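Part-time table and terrace person wanted at Flamico

Hi! I'm Mal-soon Bae and I run the outdoor side of Flamico, a small cafe and reading terrace tucked behind the Fukham print shop. We're looking for one new person to join us from September, and I said I'd write the ad myself so it wouldn't sound like it came out of a binder.

The job is mostly looking after the terrace. People come to us to sit for a long while. They read, they work, they order a cold drink and forget about it, and by mid-afternoon every table has turned into somebody's desk. You'd be serving drinks and light food, clearing and wiping down, finding folks a seat, and keeping the place pleasant without making anyone feel hurried. It's 20 hours a week, spread over four afternoons, and the terrace shift starts at 1:30.

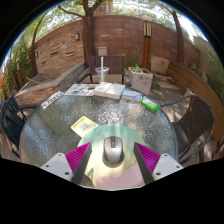 Clearing is the part new people find hardest, so I'll go into it a bit. Anyone can pick up a tray. Knowing what to leave alone takes longer! A cup with a straw and just a little pale drink left in the bottom, standing behind an open book, could be finished or could be the last sip someone is saving for the end of the chapter. So you ask, or you wait and swing by again. You never close a book, ever, even if it looks like it's about to blow shut. Papers stay where they are, and if you have to wipe, you wipe around them.

The other half of it is getting tables ready again once people have gone. Our glass is the pebbly kind, pretty in the light but a real crumb trap, and a quick swipe with a damp cloth does next to nothing. We use a soft brush first, then the cloth, then a dry towel around the rim. Su-chen Lo has been doing this longer than any of us and will show you her way, which I've given up trying to improve on. She also keeps the lost property box, and that is a job in itself (chargers, mostly, and single gloves in winter).

You'll get to know our regulars pretty fast. Some have been coming since we opened and have strong feelings about which chair is theirs. Anselmo Amaral runs a book swap out here once a month and brings more than 38 paperbacks in a suitcase, so on those days you'd help set up and carry things back in after. 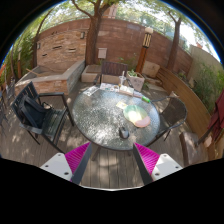
Furniture is a bigger deal than you'd think. We have metal chairs, slatted chairs, mesh ones, and they all get dragged into new arrangements over the course of a day. Part of your closing round is putting them back and checking the deck planks underneath for anything that fell through or rolled off. Bags are a thing too. You'll see a backpack sitting up on an armchair like a paying guest, and most of the time that's fine, but when we're full you'd be the one asking, nicely, if it could go on the floor. There are leafy branches overhead, so the light on the tables moves around all day and people move with it. Expect to shift a chair or two for someone squinting at a screen.

What I'm hoping for: somebody friendly who notices things. Cafe experience is nice but I'm happy to train you. You should be okay on your feet for five hours, okay with heat, and able to lift a folded chair in each hand. A bit of a second language would be great, as we get a lot of visitors from the Huang guesthouse across the street.

Pay is 1,480 a month before tips, and tips are shared evenly at the end of each week. You get a meal on every shift and all the iced tea you can drink. If it pours, we close the terrace and you come inside and help Mulugeta Negash in the kitchen, so you don't lose the hours.

We have 2 trial afternoons, both paid, so you can see if you like us before you say yes to anything.

To apply, drop by and ask for me, or leave a note at the counter with your name, a phone number, and a few lines on why you'd like to work outdoors with people who read too much. A resume is fine if you've got one. Sum-yee Liu is on the counter most mornings and will make sure it gets to me. I call everyone back, even if it takes me a few days!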